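Ticket 3896
Status: open, waiting on vendor
Product: Prantl countertop dishwasher, Kosthorpe unit, second floor break kitchen
Subject: stops mid cycle, E4 on panel, water left in the bottom

7:40 am
Machine stopped again overnight. Display shows E4, door locked, fair bit of water in the tub. Held Start for five seconds, door released. Bailed it out with a mug. No leak on the floor. Manual says E4 = drain timeout, check filter and hose.

8:05
Filter out. Some rice, a label off a jar, nothing that would block it. Rinsed, back in, quarter turn till it clicks. Ran drain only. Pump hums, hardly any flow. E4 after 184 seconds. Same number both times I timed it, so guessing thats the firmware limit and not random.

8:30
Pulled the cutlery basket and all the small stuff so I could see the sump. Put it on a towel next to the sink, will need washing by hand till this is sorted.

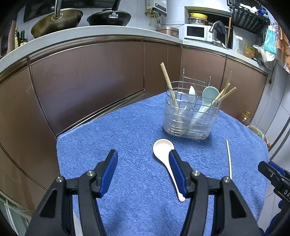 Pink spoon and the clear caddy, on the blue towel.

9:10
Hose next. Whoever fitted it ran it straight down into the cabinet with no high loop, and there's a kink behind the trash can. Straightened it, zip tied it up under the counter. Drain only again, better, emptied nearly all the way. Then tried the short wash. Got to the second drain and E4 again. So kink was part of it but not all.

9:45
Called Roltuvska support line. On hold 30 minutes. They want the pump cycle count off the service menu (hold Start + Delay, scroll to P7). Reads 4000. They say pump is "due" at that count but wouldn't say if thats a hard stop or just a reminder. Asked twice. They opened a case on their side and want photos of the sump and the rating plate. Sent both.

10:20
Checked for something stuck in the impeller. Power off at the wall, sump cover off, two screws. Found a sliver of glass and a bread bag clip. Impeller turns by finger but feels gritty, catches once per turn. Cleaned, refitted. Drain only passes now. Short wash passes. Long wash, E4 at the last drain. Annoying. 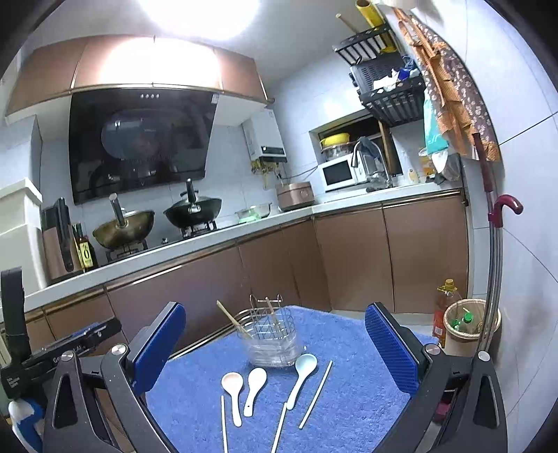 What I think is going on: pump is worn and only copes when the water's clean and not too hot. Long wash is the hottest one and its the only one still failing. Basket doesn't help either, anything thin can drop through the slots and end up on the sump cover. Short-handled spoons like the white one and the two with pink and blue bowls should go flat in the top rack from now on, not in the basket. Will put a note on the door. Doesn't fix the pump but rules one thing out.

11:15
Prirkach office has the same model, asked them for their P7 count and whether they ever see E4. No answer yet.

1:50 pm
Roltuvska replied. Pump kit is back ordered until February. They suggest short wash only in the meantime and no tablets with rinse aid built in. Not sure what rinse aid has to do with draining, have asked.

2:05
Long wash button taped over. Short wash OK to use. Please don't restart it if E4 comes up, leave the door shut, write the time on the sheet and add it to this ticket.

Next: chase Prirkach for the count, confirm price of kit, check if the hose clip is included or separate.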